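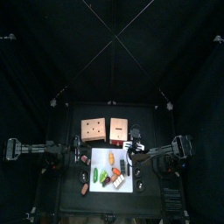 Black tabletop with an arm at each side, black fabric walls.

Features / Site Visits

Home | Issues | Subscribe | Stockists | Contact

Visit report: the Aerts print works, Vurnberg
Monday, January 20, 2025

Brela is a quarterly magazine on faith and visual art, published from two rented rooms and printed at Aerts. I do its production editing. The winter issue was late in December, and the purpose of the trip was to see the line that will carry the next one and to settle the paper.

Nadine Srour, who handles scheduling at Aerts, met me at the loading door at nine. The tour followed the order of the work: prepress, plates, press hall, bindery, dispatch.

Prepress first. Our files go in as single-page PDFs and are imposed in 16-page sections. Two of our last set were rejected for rich black in body text, a fault in our template that I have now corrected. Aerts wants total ink coverage held under 300 percent on uncoated stock. Our cover ran well over that in the shadows, and the drying time cost us a day.

The press hall has 3 sheetfed machines. Ours was on the oldest, a five-color unit with the fifth station reserved for spot inks. The makeready sheets from another job were still on the console, and the register was good to the edge. I asked about the drift on page 41 of the winter issue, where the icon reproduction shows a magenta fringe. 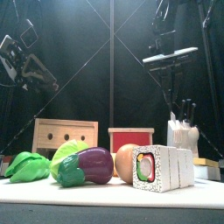 Srour pulled the job ticket. The section had been run after a blanket change and the first 233 sheets should have gone to waste. Part of that stack was bound. Aerts will credit the section, and the artist is being sent clean copies.

The bindery is the slowest stage. Section sewing is done on one machine, then the blocks are glued, lined and trimmed. Readers have complained that the magazine will not lie flat. The cause is grain direction – our text stock was cut with the grain across the spine. Changing it means a different parent sheet and slightly more trim waste.

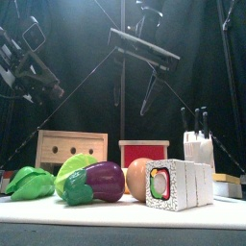 Two arms over the work surface.

On paper, I compared our present stock with Skakeo, an uncoated sheet with a warmer shade. The Skakeo dummy weighed 253 grams, nearly the same as the current issue. Show-through was lower on the poetry pages, where it matters. Halftones were a little flatter, and the photo essays will need a new curve.

Decisions taken: Skakeo for the text, grain parallel to the spine, cover coverage reduced. Files are due 13 working days before press. A wet proof of the first section will be sent to the office before the rest is plated.

Filed under: Print, Magazines, Faith & Arts
4 comments | 11 shares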